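Ovbridge 2 wireless adapter: input lag and dropouts on the Briltus pad

Forum: Controllers and Input Devices
Replies: 13

ferrite_bead
Posted 9:14 pm

Looking for numbers from other owners before I send mine back. I have the Briltus pad with the Ovbridge 2 USB adapter, firmware 1.15, on a desktop PC. Wired, the pad is fine. Over the adapter I get short dropouts where the left stick holds its last value and then jumps to the real one. In a racing game that means the car keeps turning after I have let go of the stick.

What I have tried so far:
Different USB port, front and back.
Short extension cable to get the adapter away from the case.
Reset and pair again.
Fresh batteries, then the rechargeable pack.

The extension cable helped a little. The rest did nothing. Polling rate is set to 250 Hz in the Hulance utility. I have not touched dead zones.

lowpass_larry
Posted 9:31 pm

Which port did you use for the extension cable? A USB 3 port puts out noise in the 2.4 GHz band, and the Ovbridge sits right in it. Move it to a USB 2 port and unplug any external drive next to it. Test again before you blame the firmware.

ferrite_bead
Posted 9:40 pm

USB 3, both times. I have two USB 2 ports on the back and the keyboard is in one of them. Will try the other.

quarterdeck
Posted 9:52 pm

It's the firmware. 1.15 changed the channel hopping. I had no dropouts on 1.12, updated, and had them the same evening on the same port with the same pad. Rolled back and they went away. The noise theory gets posted in every one of these threads and people spend a week moving cables.

lowpass_larry
Posted 10:03 pm

One pad on one PC. I run 1.15 on two machines and see nothing. If the hopping were broken, everybody on 1.15 would have it.

quarterdeck
Posted 10:07 pm

No, only the people with a crowded band would have it. A bad hopping table does nothing in a quiet room. You live out in the country, as you have told us in other threads.

nib_and_tuck
Posted 10:26 pm

You can both be right. The adapter picks from a list of channels and skips the bad ones. If the list got shorter in 1.15, then a noisy port plus a neighbor's router could leave it with very little to pick from. Neither would cause a dropout alone.

To the original poster: log it. The Hulance utility has a hidden counter page. Open the device tab, hold Shift and click the firmware number. You get packets sent, packets lost and longest gap. Run it for 15 minutes with the pad on the desk and one stick held over with a rubber band, so that a gap shows up as a gap and you don't mistake it for your thumb.

ferrite_bead
Posted 11:18 pm

Didn't know about that page, thank you. Results, 15 minutes each, firmware 1.15:

USB 3 port, extension cable: longest gap 91 ms
USB 2 port, extension cable: longest gap 40 ms

Better, but 40 ms is still more than two frames at 60 Hz, and I can feel it. I did not write down the lost packet totals. I'll do that next time.

lowpass_larry
Posted 11:25 pm

So the port accounts for more than half of it.

quarterdeck
Posted 11:29 pm

And the remainder is the firmware. Roll back and run it again.

halfduplex
Posted 7:48 am

Moving this over from the thread on range, which got locked. I do input testing for a small studio and we use the Ovbridge 2 with the Briltus pads at work. The office is one big room with a lot of wireless in it, so it makes a fair worst case. Our pads drop on 1.15 at distances where they were clean on 1.12. I have not been able to get the same result at home.

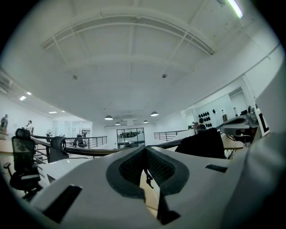

The office, open plan all the way back.

Line of sight makes a bigger difference than I expected. With the adapter behind a metal PC case the longest gap doubles, on either firmware. On top of the monitor it is usually fine. We ended up taping the adapters to the top of the monitor stands and the complaints mostly stopped. I would do that first, before any rollback.

nib_and_tuck
Posted 8:15 am

Useful. Were your 1.12 and 1.15 tests run at the same time of day? An office band at lunch and an office band at 7 pm are two different things.

halfduplex
Posted 8:22 am

No. 1.12 was mostly mornings, from before the update came out. Fair point. I still have one adapter on 1.12 in a drawer, so I can run both side by side, assuming they don't step on each other.

quarterdeck
Posted 8:37 am

They will step on each other. Run them in turns, five minutes each, and swap several times.

old_zheng_fan
Posted 12:10 pm

Or get the Zheng receiver and stop testing. It works with the Briltus pad in generic mode and I have never seen a dropout on it. You lose the back paddles and the rumble is on or off with nothing in between. For racing games I can live with that.

ferrite_bead
Posted 12:34 pm

I bought this pad for the back paddles, so that's out. What polling rate do you get in generic mode?

old_zheng_fan
Posted 12:41 pm

125 Hz, fixed. I can't tell the difference.

lowpass_larry
Posted 12:58 pm

At 125 Hz the interval is 8 ms against 4 ms at 250. You wouldn't feel that in a racing game. It also means half as many packets in the air, which may be why it looks cleaner. Ferrite, set the Ovbridge to 125 in the Hulance utility and run the counter again. If the gap shrinks you can keep the paddles and the adapter.

ferrite_bead
Posted 6:20 pm

Three more runs, all on the USB 2 port with the adapter on top of the monitor as halfduplex suggested. 15 minutes each.

1.15 at 250 Hz: longest gap 24 ms
1.15 at 125 Hz: longest gap 24 ms
1.12 at 250 Hz: longest gap 12 ms

Polling rate made no difference to the gap. Rolling back cut it in half. Lost packets were under one percent in all three, so the total is not a good thing to look at. The longest gap is what I notice when I play.

Note for anybody doing the rollback: the utility will offer 1.15 again every time it starts. Turn off "keep devices current" under settings, then close it from the tray. Closing the window does not exit the program and the setting is not saved until it exits. I did this twice before I figured that out.

quarterdeck
Posted 6:33 pm

Same room, same port, same position. I'd call that the firmware.

lowpass_larry
Posted 6:47 pm

One run each. A longest gap figure is a single event out of a couple hundred thousand packets, so it moves a lot from run to run. I would want at least five runs per version before saying "half." I accept that it points your way.

nib_and_tuck
Posted 7:05 pm

Agree on the number of runs. A count of gaps over 16 ms would be a better figure than the longest one. The counter page doesn't give it, but there is a log file in the same folder as the utility — it is plain text, one line per gap, with the length in the last column. It gets wiped when you unplug the adapter, so copy it first.

ferrite_bead
Posted 7:11 pm

I have unplugged it already. Will do the five runs over the next few evenings and put the logs up as text. For now I'm staying on 1.12 and keeping the adapter. The return window runs through December, so there is time.

halfduplex
Posted 8:02 pm

I'll do mine in turns as quarterdeck described and post in the same format. Does the log say which firmware it was written under, or do I need to name the files myself?

nib_and_tuck
Posted 8:09 pm

Name them yourself. The header has the adapter serial and nothing else, so blank that out before you upload.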